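Oiling and Maintaining a Light Wood Work Surface

June
By the Loltmont Workshop Desk

Pale wood tops mark more easily than dark ones, and most of the damage comes from skipped maintenance. The procedure below applies to solid wood tops with an oil finish. It does not apply to lacquered or laminated tops, which should be wiped clean and left alone.

Test the existing finish first. Place a few drops of water on the surface and wait ten minutes. If the water beads, the finish is intact. If the wood darkens under the drops, it needs oil.

Clear the top completely, including risers and anything stored on them. Feet trap grit and leave rings if oil is applied around them.
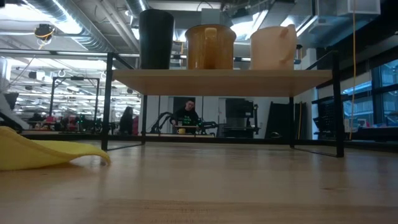
Shelf riser with cups on a pale wood top.

Wash with a damp cloth and a little dish soap, then dry at once. Leave the top overnight before sanding. Damp grain clogs the paper and tears.

Sand with the grain, using light pressure. Start at 120 grit for stains or scratches, otherwise at 180. Finish at 240. Finer paper closes the surface and reduces absorption. Vacuum, then wipe with a lint-free cloth.

Apply the oil thinly. The Talden hardwax oil used in our shop covers 2000 square inches per coat from one small can. Work in sections and keep a wet edge. Wait 15 minutes and remove all excess with a clean cloth. Oil left standing will dry tacky and has to be sanded off.

Allow 12 hours between coats. Two coats are enough for a desk. A bench in daily use should get three.
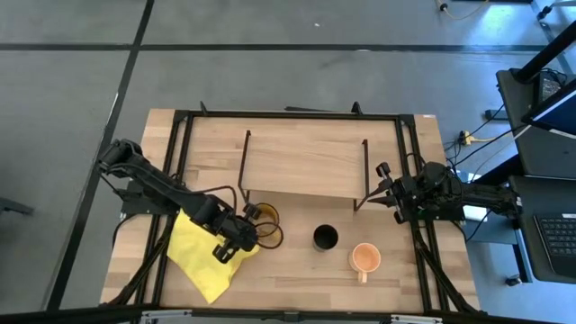 How long before heavy items can go back on the top?

Wait seven days after the last coat. Light items can return after 24 hours if they have felt pads.

Lay used cloths flat outdoors to dry before disposal. Oil-soaked cloths can ignite if bunched up. Store leftover oil in a sealed can, away from frost.

Repeat the water test every six months. Spot repairs are possible if the area is sanded lightly and the new oil is feathered outward.

Related
Choosing a Plindotcombe Sanding Block
Rolland Clamp Set 700: Setup Notes
Removing Water Rings From Oiled Wood
Filling Small Cracks in End Grain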